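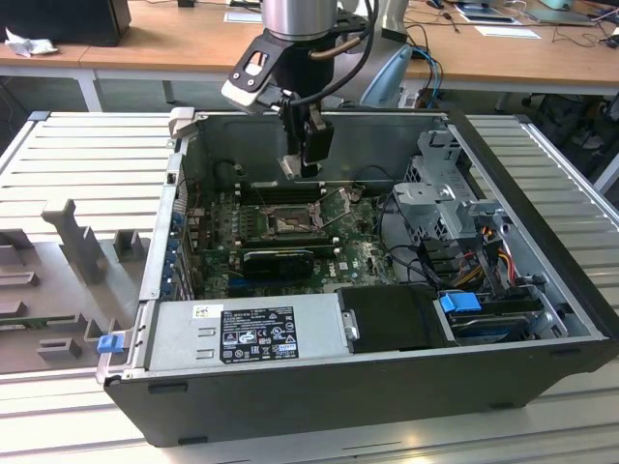

4.2 Why people keep old computers

We asked 226 households in Srithong why they still owned a desktop computer they no longer switched on. The commonest answer was that it might come in handy. Pressed on what for, most people changed the subject, usually to the price of the thing when new. Yimyam found much the same in Levach and called it "deferred parting" – a kind name for a full cupboard.

Memory came up often. Several owners believed the parts inside were worth more than the whole, though few had ever taken the cover off (Figure 4).

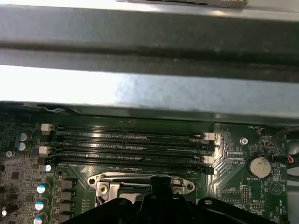
Figure 4. Memory slots on a desktop motherboard, with no modules fitted.

Price mattered less than we had expected. Our model, which took us most of August, predicted that an offer of 2,000 would clear the cupboards. Two households accepted. One of them later asked for the machine back, and we have coded this as a missing value.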